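Manipulation Software Working Group
Minutes, 29 June 2021

In attendance: Tamsin Iwasaki (chair), Dexter Mbeki, two from Castellanos by phone. Apologies from Altusmont.

1. Minutes of the last meeting
Accepted with one change. The action on log rotation was recorded as closed and is still open. Dexter keeps it.

2. Control stack
The Wullen branch was merged into main. The gripper controller now reads its force limit from the object file and no longer from the launch script. Anyone with a local launch script should delete the old parameter, which is ignored without a warning. Castellanos asked for the warning to be added. Agreed.

The planner timeout stays at 5 seconds. A proposal to drop it to 2 was discussed and left until the collision meshes have been simplified. The toaster oven mesh alone has 2,161 faces and accounts for most of the planning time whenever the arm works on that side of the table.

3. Perception on the kitchen table set
Tamsin went through the open tickets on segmentation. The ketchup bottle lying on the oven is still merged with the oven in some overhead views, and the planner then treats the two as one obstacle. The plate and the colander are found reliably. Cables crossing the white surface produce false edges, and the filter Rusero supplied removes some of them but also trims thin handles.

The wrist view has a separate problem. When a soft object is held close to the lens it fills so much of the image that the pose estimate drops out. Red felt is the test case for now.
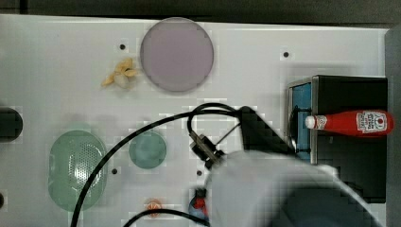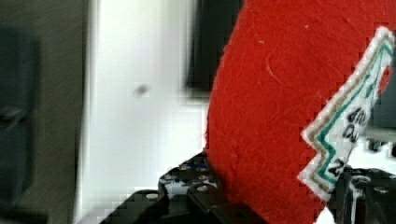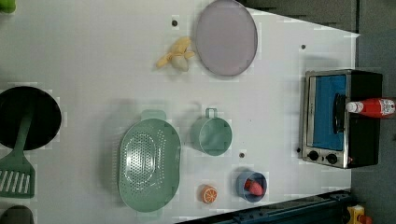
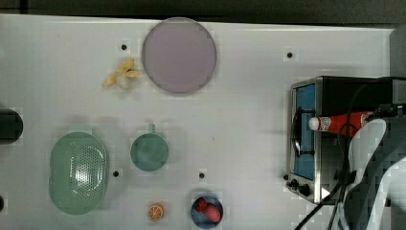
Castellanos asked whether the pose estimate needs to run at all once the grasp is confirmed. In their own stack they freeze the last good pose, carry it along with the arm, and only start estimating again at release. It costs them some accuracy if the object slips, and they would not recommend it for anything that has to be placed upright.

Dexter said slip is the case he is most concerned with, and that a frozen pose would hide it. He would accept it as an option that is off by default. Tamsin asked for it to be written up as a ticket before anyone starts on code. Castellanos will send their release logic.

4. Tooling
The replay tool now opens overhead and wrist streams side by side with a shared time bar. Known fault: if one stream starts late, the bar jumps back to zero when paused. The label queue stands at 307 clips. No new labeling until the category names are settled, as "bowl", "cup" and "pot" are being used for the same items by different people. Tamsin to circulate a list.

5. Release
Next tagged release is planned for December. Altusmont has asked by email for a frozen message format before then. No objection.

6. Actions
Dexter: log rotation; warning for the old force parameter; simplified oven mesh.
Tamsin: category list; ticket for the frozen pose option; reply to Altusmont.
Castellanos: release logic.
Rusero filter: keep enabled on overhead, disable on wrist.

Meeting closed. Next date to be set by email.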